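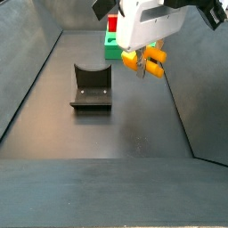

The yellow fork up in the fingers, black holder waiting on the floor of the bin.

March, late. Garage. Writing this fast because my hands are cold and I want to get it down before I forget which settings were the good ones.

So. Sima is picking. Sort of. That's the arm's name now, I put it on the project page and it stuck. Got home, ate standing up, was out here by seven and didn't look at the clock again till ten something.

First hour was all cable. The gripper lead was rubbing where it goes past the second joint and I'd been pretending it wasn't. Pulled the ties, rerouted it on the outside, left more slack than looks nice. Ugly but it doesn't tug any more. Should of done that in January.

Then the fingers. Took them off, filed the burr on the inside edge of the left one, put them back, they were not parallel. Took them off again. Shimmed with a strip of soda can. Parallel enough. The metal ones are so much better than the printed ones, the printed ones bent every time I squeezed anything with a hard edge. I liked the printed ones too, spent two weekends on them. Oh well. In the drawer.

Force setting: 200 is too much, it creeps the yellow part sideways as it closes. 97 drops it. Wound up somewhere in between and then forgot to write down the number — it is saved in the file though, I checked. File is sima_grip_417. Not 407!! 407 is the one with the old home position and if I load that again I'm going to put the fingers through the floor panel. Rename it tomorrow. Or delete it. No, rename it.

The yellow piece is still the one I like best for testing. Block at one end, two round prongs at the other, so if the fingers come down in the gap between they've got something to hold. If they come down anywhere else, forget it. The prongs are shiny and the camera hates shiny. I turned the shop light so it bounces off the ceiling and the detection got steadier, still jumps a bit on the top prong. Might try dulling it with a scouring pad. Don't want to wreck it, only got the one.

Green block I've parked at the back with the little red one standing on it. Plan is the red goes later, yellow first. One thing at a time, I keep telling myself this and then at nine at night I'm trying to do both. Tonight I behaved.

The holder is where it gets hard. Black on a gray floor, should be easy to find, but the shadow in front of the base reads as more holder, so the code thinks the thing is deeper than it is. Put in a fudge offset. I hate fudge offsets. The saddle on top of the back plate is a forgiving shape at least, nice shallow curve. The plate has its two screw holes and I keep meaning to fix it down for good, but then I can't move it around and half the point is moving it around. Leave it.

Runs: lots. Didn't tally. Early ones bad, the middle ones really good, then a stretch where it kept closing on air, and that turned out to be me, I'd leaned on the bench and nudged the bin over. Need stops for the bin. Two bits of scrap screwed to the bench, ten minute job, been on the list since the Fonlow mount came apart.

Also the inside of the bin is dusty agian. I wipe it and it's back. White specks on gray, shows everything. Sawing in the same room as the robot, what did I expect.

Thought about the Billholm meetup. They have a table going for home builds next month and I said maybe. If I take Sima she needs a proper base, not a clamp and a hope. And the Foria controller wants a box round it with a lid, I've got bare terminals facing the room like an idiot. I'd want it to run for an hour straight with me not touching it. Right now I get nervous at five minutes. Think I'll say yes anyway, a date makes me finish stuff.

Fan on the power supply has started a tick. Not loud. Going to ignore it till it's loud.

List for tomorrow, if I get out here:
stops for bin
rename 407
scouring pad, back side of the yellow first
write down the grip number, on PAPER
order more ties, the long ones
say yes to Billholm

Feet are numb. Powered down, arm parked, light off on the bench. Bed.

Recent entries
Filing the fingers down, second try
Fonlow mount: what broke
Foria controller out of the box
Sima gets a shoulder
Why I gave up on the suction cup
Moving the bench away from the saw

Contact | Archive | Back to top
Text and pictures by the author of this diary. Please ask before reposting.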